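8 min read

3. Simulation Environment and Task Software

3.1 Scene and control stack

All experiments were run in simulation. The workcell model, which we call Grultdale, places a single arm on a fixed platform at one side of a table. The task equipment sits on a blue mat in the middle of the table, within reach of the arm at all the starting poses we used. Walls, floor, door, and furniture are part of the model because the policy takes camera images as input, and early versions trained against a blank background did poorly when we changed the viewpoint.

The software is split into three processes. The first steps the physics and renders the cameras. The second, Nombridge, takes Cartesian targets for the gripper and turns them into joint commands. The third runs the policy or, during data collection, the scripted planner. Messages between the processes are time-stamped with simulation time only. We used wall-clock time in an earlier release and found that a slow render could make the controller act on a stale target without any warning in the log.

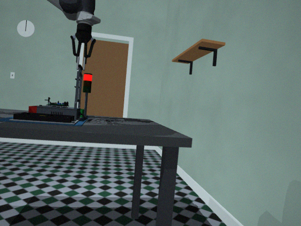
Nombridge solves inverse kinematics with damped least squares. Damping is raised near singular poses and when the arm is close to a joint limit. If the solver cannot meet the target within tolerance, the controller holds the last valid joint command and sets a flag. The planner reads the flag and picks another approach direction. The learned policy does not see it, and we return to this point in Section 5.

Collision checks during planning use simplified shapes. The arm links are capsules, and the equipment on the mat is covered by boxes. The boxes are padded on the sides but left unpadded on top, where the gripper has to come close to a part before it closes. Thin upright items were the hardest to handle. A box wide enough to be safe around a post also blocked many good approaches, so we gave each post its own narrow capsule and lowered the speed limit near it.

3.2 Planning and demonstration data

The scripted planner breaks the task into approach, grasp, transfer, and place. Each stage has an entry condition, a target pose given relative to an object, and an exit condition. Object poses come straight from the simulator during data collection. The learned policy never receives them.

We collected 2,000 demonstrations with the planner. Start poses were drawn at random from a region over the table, and small offsets were added to the object poses within the limits of the fixtures. Runs in which the controller flag was set were kept if the planner recovered and finished the task. We removed 339 demonstrations in which the final pose check failed, and did not replace them.
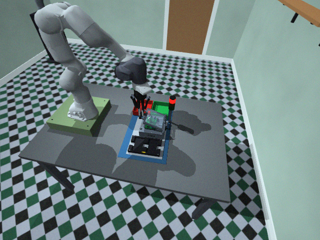 Each demonstration stores camera images, joint positions, gripper opening, and the commanded target at every control step. Actions are saved as changes in gripper pose in the gripper's own coordinates. Saving them in table coordinates gave slightly smoother training curves but worse results when the start pose was far from the mean of the data. The export tool, Gemberg, writes the logs in fixed-length chunks of 60 steps and pads the last chunk by repeating the final state. Padded steps are masked in the loss.

3.3 Perception near contact

The policy uses fixed views of the cell along with a close view of the gripper. The fixed views give the general layout and are enough for the approach stage. They carry little information once the fingers are near a part, when a small error in the image can be larger than the clearance of the fit. For this reason the close view is encoded at a higher resolution and is not shared with the encoder used for the fixed views.
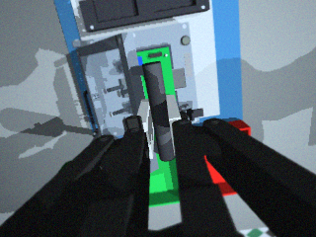
Figure 3. Simulated close view of a dark gray peg held upright between the gripper fingers, with the green circuit board beyond it.

Shadows caused more trouble than we had planned for. The arm and fingers darken parts of the work surface in ways that change with every motion, and a policy trained under a single light learned to use the shadow edge as a cue for distance. We now vary the light direction and strength at the start of each run. Grasp stage errors fell after this change, while the approach stage was not affected.

The close view also loses sight of the target when a held part covers it. We tested a short image history of 3 frames as input and kept it in all later experiments. Longer histories slowed training and tended to make the policy copy its previous action, most often in the pause before the gripper opens.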